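Teaching a two-arm robot to handle plates by remote control

I get asked a lot how I record demonstrations for plate and disc tasks, so I finally sat down and typed it all out. My notes come from the Callby project, where we wanted 200 good demonstrations of one task before training anything. We recorded 282 and threw out the rest, and I'd plan for that kind of loss from the start!

What you need: two arms you can drive remotely, a tabletop that doesn't wobble, and a task you can explain in one sentence. If you can't say it in one sentence, split it in two.

Step 1. Set the table before you touch the controls

Pick your objects and decide which ones matter. I like a bit of clutter that has nothing to do with the task (a potted plant is great for this), so the policy learns to leave it alone. For stacking work I use a little shelf with a wooden top and put the discs up on that, plain ones in one stack and colored ones right next to it. Stacks that close together make you drive carefully, and that care shows up in the recording.

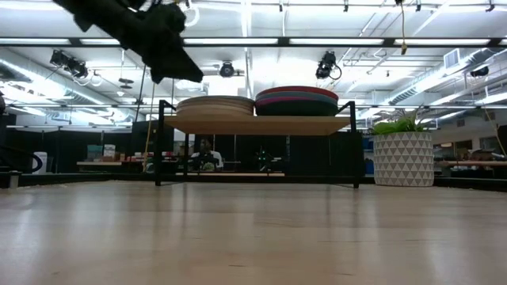 Step 2. Drive it slowly, then a bit faster

Do a bunch of dry runs with recording off. Your first few will be awful - mine always are. Keep your elbows in, move one arm at a time, and let the other one wait somewhere sensible. Once you can finish the task without stopping to think, turn recording on.

Try not to pause in mid-air while you make up your mind. The robot will copy that too, and you'll get an arm that hovers forever. I lost most of a November to hovering before I went back and cut those runs.

Step 3. Practice the handoff

Plates are fun because they're thin and round and very easy to pinch badly. Hold the plate up with one gripper, tilted so the other has an edge to go for, and bring the second gripper in with its fingers already open. Close, wait a beat, then release with the first. I keep the other plates lying flat and spread out, and I move them between runs so no two starts look the same.

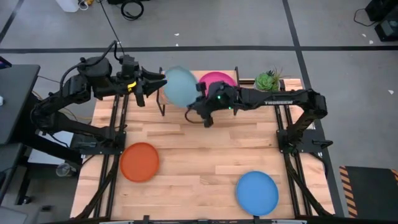
Branberg Workshop Notes, issue 2

Step 4. Save, label, throw away

Right after each run, mark it keep or toss. Don't leave it for later, you won't remember. I toss anything with a dropped plate, a double grab, or a bump into the plant. (Recoveries are a different story - if I fumble and fix it smoothly, I keep it in its own folder.)

Back up the folder before you change any settings. Our Lockyer drive has 800 runs on it from three different tasks, and the only reason I can still find anything is that the task name comes first in every file name.

Next time I'll go through trimming the starts and ends of the runs.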